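Two-hand policy on soft packaging: is "bag progress" a fair result, or do I just report success rate?

Posted by marblecrumb in Robot Learning Help
Viewed 1,662 times

I'm writing up a small study on two-arm handling of soft packaged food and I'm stuck on how to report it. The setup is a pair of white arms with five-minute episodes, a marble tabletop, and one bun in a clear plastic bag per episode. The policy is trained by imitation on 3,256 teleoperated episodes. We call the task set Bandudel.
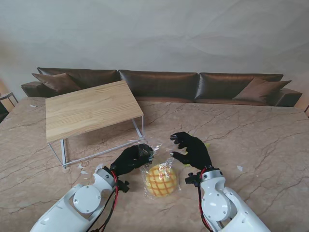

Bandudel workspace, bun between the two hands.

My trouble is that the plain success rate says very little. An episode counts only if the bag is open and the bun is still whole at the end. A run where one hand never finds the plastic scores zero, and so does a run where both hands pinch it and the film slips at the last second.

So I made a progress score with 12 steps, from "first hand near the bag" to "bag open, bun intact." A person watches the recording and marks the last step reached. My co-author says a reviewer will call this a made-up number. Is there an accepted way to do it? Also, do I score each hand separately?

Posted by imus_bench

Report both. Put the strict success rate first and the progress score in the next column. Staged scoring is common for long manipulation tasks and reviewers will accept it if you do the following.

Fix the steps before you look at any evaluation runs, and say so in the paper. If you changed a step afterward, rescore everything.

Have two people score without knowing which policy they are watching, then give the agreement between them. With 12 steps I would expect arguments over the early ones. "Near the bag" is weak. Use contact, or a distance you can measure.

On hands: yes, score them separately up to the first step that needs both. We did this on our Imus runs and it showed a problem the combined score was hiding – the left hand was fine and nearly all the failures came from the right. 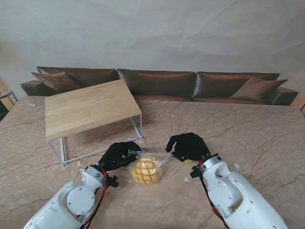

Left fingertips at the plastic, right hand a little higher and to the side.

Take a moment like that one. A combined score has to pick one label for it. With two columns you mark contact for the left and whatever your rule says for the right. A still won't settle whether the right hand is touching, so score from the video.

Posted by renaud_fan

just use success rate. more runs fixes most of it. 15 per policy is not enough if that's what you are doing

Posted by fonden_lab

More runs will tighten the number but it still won't say where the policy fails, so I'm with the first reply.

One thing to add. Your steps assume a fixed order and both hands working on the bag. Write down what happens when a hand goes to something else on the table.

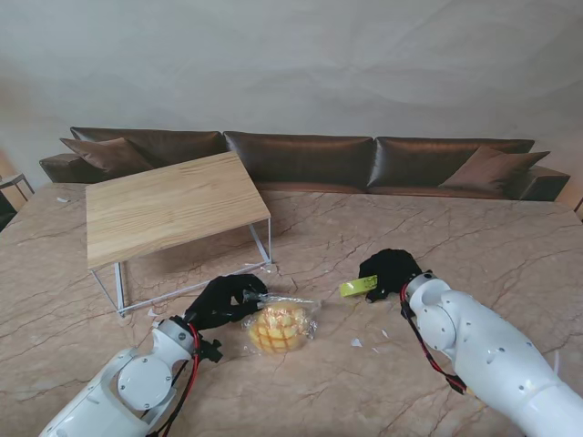
Left hand by the bag, right hand over at the small yellow-green piece.

If the step list only mentions the bag, your two scorers will treat this differently. Ours did. We added an "off target" mark for each hand, kept apart from the progress score, and agreement got better right away. It also gave us a short table of off-target time that one reviewer asked to see in the main text.

For the plots, show the whole distribution of last step reached. A mean of 12 ordered steps doesn't mean much, as the gaps between them aren't equal. We used stacked bars, one per policy – Renaud was our baseline – and put the step definitions in the appendix with a sample still for each.

Posted by marblecrumb

Thanks, this helps. It is 15 runs per policy, so I'll add more. I'm rewriting step one as contact and splitting the hands. The off-target mark goes in too.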